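Home | Docs | Data | Contact

1 min read

# Stindero conduit fittings – data card

Dimensions and colour codes for 59 rigid conduit fittings in the Voltorano range, 20 mm and up. One row per part, CSV, lengths in millimetres. Fairweather part numbers are in the last column. 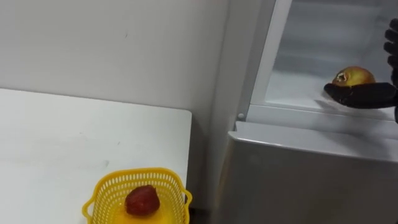

Clearances are measured from the finished wall. Leave room beside appliances too – a white fridge next to a white tabletop may have only a narrow gap between them.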